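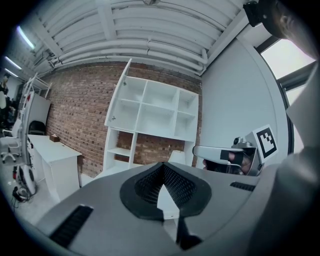 One gripper seen from the camera on the other. The marker stands beside the small camera on top.

Finding out why your hand-held grippers have stopped agreeing with each other

If you use a pair of hand-held grippers to record demonstrations for an arm, sooner or later you'll get a session where everything looks lovely on playback and the robot then closes its jaws in thin air. Ours did it on 6th August, and it knocked a full jug of dried lentils off the bench (we were still sweeping them up at teatime). Our arm is a Titumska, but the fault was in the recordings, so what follows should work whatever you've got on the other end.

First, stop the arm and leave it stopped. I know it's tempting to run the policy again "just to see". I did, and that was the lentils. Press the emergency stop, keep people out of its reach, and don't let anyone clear the fault until you've finished checking.

Now look at the raw video before you touch a single setting. Step through it slowly and watch the square marker on the other gripper. There are two different faults that feel the same from the outside:

Marker lost. The detection drops out altogether and the software guesses across the gap. Look for a bright window behind the gripper, motion blur, or a cable flopping across the pattern.

Marker moved. The detection is happy all the way through, but the marker has shifted on its mount, so every pose is wrong by the same bit. Much sneakier!

We had both, which threw me for most of an afternoon. In our bad session 863 frames had no detection at all, and I was so pleased to have found them that I nearly stopped there. It was Matilde Sampaio who asked why the good frames were off as well.

To check for a moved marker:

1. Hold the gripper body still and press gently on one corner of the marker plate, then the opposite corner. It shouldn't budge. Ours rocked.
2. Take the plate off and look at the screw holes. If they've gone oval, replace the plate. Tightening will only get you through a day or two.
3. Refit it and put a line of paint pen across the plate and the body, so you can tell at a glance if it slips again.
4. Clamp both grippers to the bench and record 300 frames without touching anything. Plot the distance between the two. You want a flat, boring line.
5. Measure the same distance with a ruler. If the plot disagrees by more than 5 mm, redo the calibration from scratch.

For the lost frames, lock the exposure by hand. With auto exposure on, the picture swings about every time you turn towards a window and the black and white pattern goes to mush. A blind helps too, if you've got one.

Then the boring part. Go back through your old sessions and run the distance check on any stretch where both grippers were resting. We had to throw out 29 recordings, including some of Kamonchanok's best ones (sorry, Kamonchanok).

When you do start the arm again, use the slowest speed, with nothing on the bench and a hand on the stop. I'd give it a whole morning like that before you put the jug back.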